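Notes from the folding crew

So I've been on the towel work since July, and people at Skiltside keep stopping me by the coffee machine to ask what on earth I do all day now. Fair question! I used to run the second press line in the laundry, and most of my shift was feeding sheets, twelve racks of them on a bad morning. Now I spend up to four hours of it with a hand gripper, folding and picking up cloth so the Pladel folder can learn how it's done. Same pay grade, before you ask (Kristýna Procházka fought for that one, and I owe her lunch).

The tool takes some getting used to. You squeeze, the jaws close, and your fingers are suddenly a foot away from where they ought to be. My first week I dropped everything. Towels are the friendly ones, they bunch up and give you something to grab. Pillowcases I still don't like. And we don't do it all on the steel tables either, we go to proper bedrooms with patterned spreads and blankets hanging off the side, so the machine gets to see more than white on white.
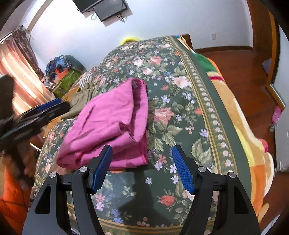 Going in for the pink towel, folded, on the rose-print bedspread.

Now for what's changed on the floor, because I know that's what most of you want to hear. The folder has taken over hand towels on the early shift. It's slow, and it sulks at anything with a frayed hem, but Damilola Iyamu says her wrists don't ache by lunch anymore and she'd fight anyone who tried to unplug it. She's moved over to mending, where they'd been short for ages. Sang-wook Hwang is less keen. He liked the folding table because you could talk there, and with five of us spread out over different jobs it's gotten pretty quiet. I miss that too, I'll admit.

We did ask about hours. Gaëtan Collet told us nobody's are being cut this year, and we've asked him to put next year in writing. I'll pass it along when it comes.

If you'd like a turn with the gripper, there are six spots open for the next round. Put your name on the sheet by the linen store and wear sleeves you can push up!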